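Why does a chopping board have a ditch in it?

I used to think the groove round a chopping board was just there to look smart. Then I cut up a very ripe watermelon on a flat one, and my socks found out what it's for!
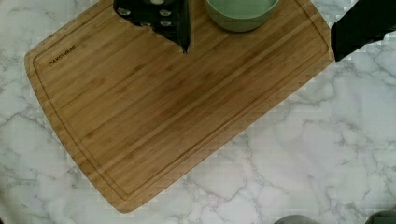 When you cut something juicy, like a tomato or an orange, the juice runs off towards the edge. The groove is like a tiny moat (the castle kind, but no crocodiles). Juice dribbles in and stays there until you tip it into the sink – or into your mouth, if you're my brother.

Now for the stripes. Lots of boards are made of bamboo, and bamboo is really a giant grass! The stems are hollow, so you can't just saw a big flat board out of one. People slice them into long thin strips and glue the strips side by side. See any little darker marks on the strips? Those are from the nodes, the bumpy rings you get up a bamboo stem.

My friend Yoon-hee Cha says you should wash a bamboo board quickly and stand it up to dry. Don't leave it soaking – it can warp or crack, and then it wobbles when you chop.

Have you got a board at home? Go and feel for the groove with your finger.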